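2025-01-12
Notebook, hard water scale, part 4

Continuing from the November entries. Question is still the same: how much of the haze on washed glassware is calcium scale that acid will lift, and how much is surface etching that nothing will lift. Stock from the Cliltard kitchen, mixed ages, all through the same machine.

Water. Hardness at the tap by drop titration, 14 grains per gallon. Repeated after flushing the line, same reading. The softener on the hot side is a Trarent unit and is set to regenerate after 2,898 gallons. I read the setting off the panel and did not change it. The panel does not say what hardness it was set up for, so whether the bed is spent before it regenerates is open. Next step on that is to titrate the hot side right before and right after a cycle. Needs somebody in early.

Soak test. White vinegar straight from the jug, room temperature, no agitation. Pieces laid on their sides so the rim and the bowl are both under. Pulled at 38 minutes, rinsed in distilled, air dried upside down on a rack. No towel, lint reads as haze under the side light.

Results, first batch:
Band just above the base: lifted completely. Scale, no question.
Rim: lifted completely.
Mid wall: partly lifted. Remaining haze is even, follows the wall, and does not catch a fingernail. Marked as etch for now.
Outside of base: lifted except in the molded corners, where it took a second soak.

The even haze on the mid wall is the part that matters. If it is etch, it comes from soft water plus too much detergent plus heat, and a stronger acid would be wasted effort. If it is silicate film, vinegar will not touch it and it will look exactly the same as etch by eye. I can't separate those two with what is on the bench. Things to try:
- wet the surface and look again. Scale and film both disappear when wet, shallow etch mostly does too, so this is weak evidence at best.
- citric acid, warm, same time as the vinegar run. Cheap, will at least rule out thick carbonate.
- weigh dry before and after. Our balance reads to 0.01 g and I doubt the film weighs that much.

Glazed ceramic from the same loads shows almost nothing. Some gray marks inside, which are metal transfer from spoons and come off with a mild abrasive paste. Not part of this. Keep ceramic out of the vinegar if the glaze is crazed. 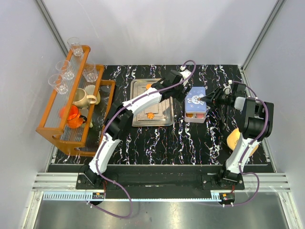
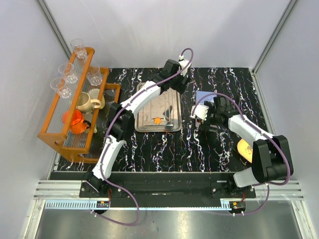 Yuxi Deng read the above and disagrees on the mid wall. Her point is that etch should be worst where the spray hits hardest, and an even haze that follows the wall looks more like film laid down in the final rinse, from carryover when the drain is slow. She would check the sump before spending any more time on acids, and she wants the rinse aid dose written down with every load from now on. She also notes that a panel setting in gallons says nothing about salt level, and that a bridged salt tank will run its cycles on schedule and soften nothing.

Fair on the salt. Opened the lid after reading that. Crust at the top, broke through with a broom handle, hollow underneath. So the hot side has been running on raw water for an unknown stretch, which makes the low-hardness etch explanation weaker for the recent stock. It does not clear the older pieces.

Drain not checked yet. Machine was in use.

Revised plan:
1. Top up and manually regenerate. Titrate hot side after. Expect under one grain.
2. Pull the sump screen and time the drain. Phong Đỗ has the service sheet with the rated time.
3. Start four new tumblers through the machine, detergent at the label dose, rinse aid logged. Keep one unwashed piece from the same carton as the reference.
4. Citric run on the hazed mid-wall pieces from batch one. Same time, 120 F, covered.

Supplies: titration reagent is down to one bottle, order two. Distilled is fine. Side light needs a new bulb, same color temperature as the old one or the earlier readings can't be compared.

Batch one is in the tray under the window, labels on the bases. Please leave them unwashed.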